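How Does a Toaster Know When to Stop?

By Brisa Huerta
November 29, 2022

14 shares | 2 comments

A toaster has one job, and it does it while you stand there staring at it. It can't see the bread. It can't smell the bread. So how does it know?

The hot bits

Look at a toaster in a shop (switched off, please) and you may spot thin wires along the sides of each slot. Electricity has a hard time squeezing through them, and all that squeezing makes heat. The wires glow orange, and your bread gets a very fast suntan.

First the heat dries out the surface. Then the sugars and proteins in the bread start to change, and you get the brown colour and the smell that brings your brother downstairs.

The lever

Pushing the lever down does three things. It lowers the bread, stretches a spring and switches on the power. In many toasters a small electromagnet – a magnet that only works while electricity is flowing – grabs the lever and holds it there. 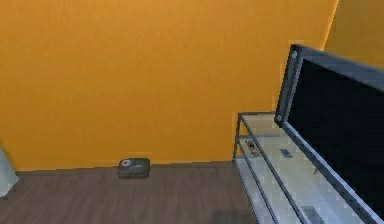
The timer

Many toasters count. The dial with numbers on it, often up to 7 or 8, tells a little circuit how long to wait. When time is up, the magnet lets go, the spring pulls back and up comes breakfast.

Older toasters often used a strip made of two metals stuck together. One metal grows more than the other when it warms up, so the strip bends until it trips the switch. It was clever, though the second batch could come out darker than the first.

What about crumbs?

They fall into a tray at the bottom, where they wait for a grown-up to remember the tray exists. My family remembers every March.

Never poke a knife or fork into a toaster. If the bread is stuck, call an adult, who will sigh and unplug it first.

Related
Why Does the Fridge Hum at Night?
Where Does the Dryer Put All That Fluff? by Aqeel Kazmi
How a Microwave Heats Your Soup and Mostly Ignores the Bowl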